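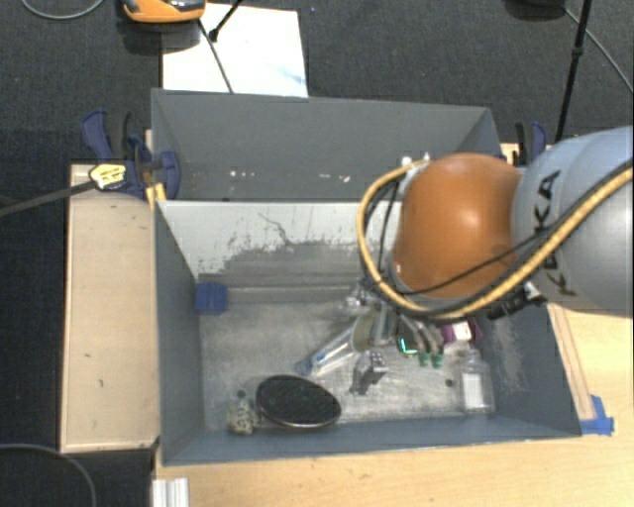
灰色とオレンジ色

十月になってから、また編み物をしています。今年は自分のために、長いカーディガンを編むことにしました。編む前に毛糸の色を決めなければなりませんが、私はこの段階にいつも時間がかかります。今回は二週間もかかりました。その間に日本語の色の名前についてたくさん考えたので、今日はそのことを書いてみます。

日本語を習い始めたとき、最初の教科書には色が十ぐらい出てきました。「赤い」「青い」「白い」「黒い」は形容詞で、「緑」や「紫」は名詞です。「黄色い」と「茶色い」はどちらにも見えて、作文で何度も間違えました。先生は「緑いセーター」に赤いペンで線を引いて、横に小さく「緑の」と書いてくれました。そのノートはまだ持っています。

灰色は教科書の色でした。けれども日本に来てみると、服の店では「グレー」としか言いません。「灰色のズボンはありますか」と聞いたら、店の方は少し間をおいてから「グレーですね」と答えました。私の言い方は間違いではないと思いますが、何か古い小説の人のように聞こえたのかもしれません。今でも「灰色」という言葉のほうが好きです。字の中に灰があるので、冬に祖母の家のストーブを掃除したことを思い出します。

「ねずみ色」を教えてくれたのは、前に住んでいたアパートの大家さんです。玄関に置いてあった私の傘を見て、「いいねずみ色だね」と言いました。私は傘にねずみが描いてあるのかと思って、部屋に戻ってから広げて確かめました。

昔の人は、ねずみ色をもっと細かく分けていたそうです。図書館で借りた色の本には、「銀鼠」「利休鼠」「桜鼠」「深川鼠」などが並んでいました。桜鼠は少し赤みのある灰色、利休鼠は緑がかった灰色です。読み方が難しいものが多くて、手帳に書き写すのに午後が全部なくなりました。いちばん気に入ったのは「鳩羽鼠」です。鳩の羽と鼠が一つの名前に入っていて、動物が二匹もいるのに、色はとても静かです。

友人のジョフィエ・ムリーンさんにこの本を見せたら、「青鈍（あおにび）」のページで手が止まりました。彼女は陶器を作っていて、釉薬の色を自分の言葉で記録しています。そのノートには「雨の前の屋根」とか「冷めたスープ」と書いてあるそうです。私が「冷めたスープは何色ですか」と聞くと、「日によって違う」と言われました。

さて、毛糸の話に戻ります。候補は二つありました。一つはハービーという毛糸の灰色、もう一つはフラムスカのオレンジ色です。私は夜に電気の下で見て、朝に窓の近くで見て、それからまた夜に見ました。灰色は朝のほうが青く見えて、オレンジ色は夜のほうがおいしそうに見えます。柿のようです。日本語には「柿色」という名前もありますが、私の毛糸は柿より少し明るくて、みかんより少し暗いので、どちらで呼べばいいか分かりません。「橙色」という漢字も、まだ何も見ないで書くことができません。

オレスト・サフチュクさんにも電話で相談しました。彼は服に興味がない人なのに、答えがとても早かったです。「両方編んだらいい」。そして彼の犬の具合の話になりました（もう元気だそうです）。

結局、体の部分は灰色にして、袖口とポケットの内側だけをオレンジ色にすることにしました。ポケットの内側は、手を入れるときに自分だけが見る場所です。日本の着物にも、裏にきれいな色を使うことがあると読みました。「裏勝り」という言葉だそうです。辞書で引いたとき、うれしくて声に出して二回読みました。

計算では、灰色が約500グラム、オレンジ色が60グラム必要です。編み針は八号にしました。試し編みを三回しましたが、私は手がきついので、本に書いてある大きさより必ず小さくなります。一目ゴム編みの「一目」を、長い間「ひとめ」と読んでいいのか「いちもく」なのか迷っていて、動画を見てやっと「ひとめ」だと分かりました。

今は後ろ身頃の裾が終わったところです。灰色ばかり続くので、夜はときどき眠くなります。そういうときは毛糸を置いて、色の本のつづきを読みます。昨日の夜は「藍鼠」のところまで読みました。返却日が近いので、もう一度借りる手続きをするつもりです。

最近の記事
・「緑い」と書いた日のこと
・八号の針をさがして
・祖母のりんごケーキ、砂糖200グラムの版
・敬語で電話をかける練習
・図書館の席のえらび方
・雨の日に読む料理の本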